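Bukport Air Quality Permit: Frequently Asked Questions

The Bukport boiler permit comes up for renewal this December, and the same questions keep landing in our inbox, sometimes twice from the same person. We have collected them on one page. Tovar Clean Air Watch is a residents' group. We don't run the plant, we don't write the permit, and we can't make the siren quieter.

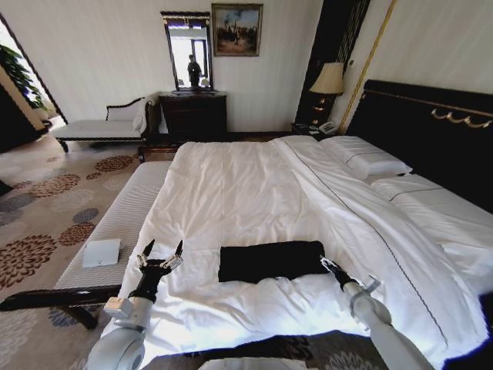
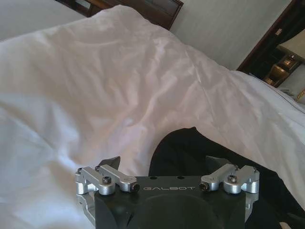

White duvet with dark piping, seen in both pictures.

What is the Bukport plant, exactly?

A wood and oil boiler station on the river side of town. It makes steam for the Momadance paper mill and sends leftover heat to the district heating loop, which covers most of Tovar and the lower half of Bodham. If your radiators clank at five in the morning, you are a customer.

What does the permit cover?

Three kinds of stuff coming out of the stack: dust (the permit says "particulate matter"), sulfur dioxide and nitrogen oxides. It sets how much of each is allowed, how it gets measured, and who has to be told when the numbers go over. It also covers the ash yard, in a section that appears to have been written by someone who had never met wind.

What changes under the new draft?

The dust limit drops from 200 milligrams per cubic meter to 50. The old figure dates from when the station burned mainly heavy oil and people hung their laundry indoors as a matter of course. Sulfur limits get tighter on the oil boiler only. Nitrogen oxides stay where they are, with a promise to look again later. We have a folder of promises to look again later, and it's getting thick.

When would the new limits apply?

The draft says "upon completion of the necessary works." It doesn't say which works, or who decides they are complete. We have asked for a date. The reply thanked us for our interest.

Can the plant meet the new dust limit with what it has now?

On wood, with the filters freshly changed, probably. On oil, no. The oil boiler only has a mechanical collector, a sort of big spinning drum that catches the coarse grit and waves the fine dust goodbye. It would need a bag filter or a proper electrostatic unit. The operator's own application says as much, on a page near the back.

Why not just stop burning oil?

Oil is the backup for very cold spells and for days when the wood conveyor jams. The conveyor jams a lot. Fixing the conveyor would do more for the air than half the pages in the draft, but a conveyor isn't an emission source, so the permit has nothing to say about it.

Will my heating bill go up?

Maybe. The operator says filter costs will be passed on and hasn't said how much. The heating tariff is a separate process with a separate hearing in a separate building. If you turn up at the permit hearing to complain about your bill, you will be listened to politely and it won't be written down.

What is the black film on my windowsill?

It could be soot from the stack, road dust, tire wear, a neighbor's stove or the ash yard. A windowsill can't tell you which. If it's gritty and pale gray and you live downwind of the yard, we have a suspicion. Wipe a patch with a damp white cloth, put the cloth in a sealed bag, and write down the address and the wind direction. Please don't mail us loose ash. Someone has done this, and our mail slot is above a carpet.

Is the plume I see in the morning pollution?

Mostly it's water vapor, which shows up best on cold mornings. The fine dust that bothers your lungs is usually invisible. A big white cloud can be a fairly ordinary day, and a clear stack can be a bad one. Brown or black smoke lasting more than a few minutes is worth reporting either way.

How do I report something?

Call the regional environment office and get a case number. Then send the case number to us. Without one, your complaint is a conversation, and conversations don't appear in the annual report. Give the time, where you were standing, the color of the smoke and how long it went on. A photo helps if something recognizable is in it, like the mill roof. Photos of plain gray sky are hard to use, and we have plenty.

Where can I see the monitoring data?

The stack has a continuous monitor and the operator posts monthly averages on its website, under "Community," under "Documents," under "Other." Monthly averages are a very forgiving way to look at anything. We have asked for the hourly figures. The draft permit would require those to be published within 45 days, which is a real improvement and the part we'd fight hardest to keep.

What about the monitor on the school roof in Bodham?

It measures general air quality at that spot and isn't tied to the permit. It was also offline for much of last winter, the season when it had something to measure. It's back up now.

How do I comment on the draft?

In writing, by email or on paper, to the permitting office, before the comment period closes. The closing date is printed on the notice at the Tovar library, next to the photocopier. Keep it short and name the section you're talking about. A letter saying "Section 5 should include a deadline" has to be answered. A letter saying the whole thing is a disgrace gets filed under general remarks, however good the adjectives.

Can I comment if I work at the mill?

Yes. Plenty of people in our group do, or did, or are married to someone who does. You don't have to state your employer.

Do you want the plant shut down?

No. We would like it to have a filter on the oil boiler, a cover on the ash yard and a conveyor that conveys. Over the years this has been reported as "activists oppose heating."

What happens if the permit isn't renewed in time?

The old permit carries on, old limits included, until a new one is signed. There's no penalty for that and no outer time limit, so a slow process suits some parties more than others. We raised it in our own comments, which you can read at the library, in the folder behind the draft.

My question isn't here.

Write to us. Replies take a week or so, longer during tariff season.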